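Projects > Edance Robotics Club > Build Notes > Drawer Task

Print this page | E-mail this page

Teaching the arm to work a drawer

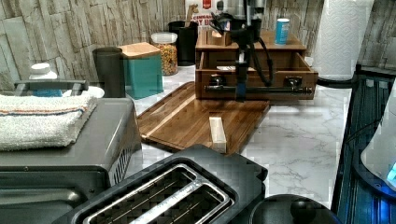 Drawer station on the marble counter, gripper pointed at the open drawer and the block waiting on the cutting board.

By Genji Kaneko

The Halliday round asks for one thing: pick up a wooden block, put it in a drawer, shut the drawer. A toddler can do this. Our arm needed most of January.

1. Set the organizer at the back of the counter and pull the drawer partway out. Tape its corners. A gripper that misses the drawer will happily push the whole box into the cereal.

2. Lay the cutting board in front at an angle and stand the block near its front edge. Judges at Bunel turn the board between runs, so don't get attached to yours.

3. Check the cables. Swing the arm through its full reach by hand, power off, and watch that the loop never snags. Do it again after anyone has "just tidied up."

4. Record demonstrations. We kept 92 good ones and deleted the sneezes. Go slowly over the drawer and pause before letting go.

5. Leave the kitchen looking like a kitchen. The Dredby team trained on a bare table and their arm met its first toaster at the regional - it did not go well.

6. Train overnight, then do 30 test runs without touching the settings. You will want to touch the settings.

If the block lands on the front lip, lower the release point by 3 mm and try again. If the arm goes for the blue can instead, you have my sympathy and should go back to step 4.

This site uses cookies to remember your preferences. Accept | Manage settings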